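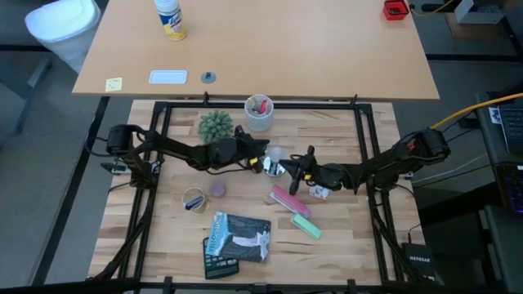

Several customers told Pluvico the same thing last year: they had plenty of storage at home and still could not find an eraser when they needed one. One wrote that the tape, the calculator and the pens all ended up in a heap by Friday, "and then we eat dinner next to it."

Pluvico today announced Drukari, a line of desk organizers for people who work and study at a shared table. The line goes on sale on 2021-01-04 at the company's store in Geddes and through its website.

Drukari was planned after a survey of 556 households, finished in December. Most of those who answered said they used one table for office work, homework and crafts, and cleared it at least once a day. The items they misplaced most often were small ones – erasers, rolls of tape, jars of clips and pins.

The line has a pen cup, a low tray for flat items such as books and calculators, and a set of lidded jars. All of the pieces fit inside a single carrying box, so a table can be cleared in one trip. The box weighs less than a gallon of milk when full and slides onto a standard bookshelf.

The first run is 2,000 sets, made by Idico at its Geddes plant. Each set costs $60. The jars and trays will also be sold separately, and replacement lids can be ordered at no charge during the first year.

Schools and offices ordering 96 sets or more can ask for labels printed with room numbers or names. Orders of this size ship directly from the plant and should be placed through the Pluvico sales desk.

Pluvico makes storage products for homes, schools and small offices. The Geddes store is open Monday through Saturday.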